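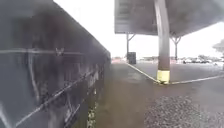 Concrete strip beside the metal wall, yellow kerb line on the right

Yard rover loses its position next to a long metal wall. Is the paid "recalibration" worth anything?

Chia-jung Tam
We look after a Plurkum yard rover that does a loop round our site. It drives well enough in the open, then goes along a tall steel wall and starts reporting that it is somewhere else. The fault log says 439 and it stops. The dealer, Henriques, wants to sell us a full recalibration. I have read the sheet and it looks to me like somebody pressing the same button I can press. The lidar window is clean, and the tyres are at the pressure in the manual. Software is build 2354. Has anyone paid for this and seen a difference?

Zsolt Sárközi
I wouldn't pay yet. A long wall looks much the same to a scanner wherever you are along it, so the rover has little to tell it how far it has gone. No recalibration changes the wall. What you do have is a thick pole with a yellow band at the bottom, right on the kerb. Check that it is in the map as a fixed landmark. Ours were all missing after the first survey, and the fitter swore they were there.

Then look at wheel slip. Put the rover on dry concrete, drive a measured straight line and compare it with what the wheels report. If they agree, repeat it over the gravel.

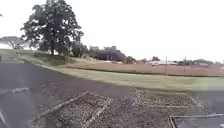
I'd bet the gravel figure is worse, and the error gets carried to wherever the rover goes next. Set the odometry trust lower for that surface in the zone editor. I'd also mark the timber edging as keep-out. The sales leaflet says it climbs small edges. I have my doubts.

One more thing: redo the map with the parking area as empty as you can get it. Parked cars make poor landmarks.

riria_yard
just update it, mine was fine after

Chia-jung Tam
Updated to what, though? 2354 is the newest I'm offered. The pole wasn't in the map, so thank you, Zsolt. I've added it and had one loop without the 439. One loop proves nothing, so I'm leaving it running through February before I believe it. Henriques have been told to wait.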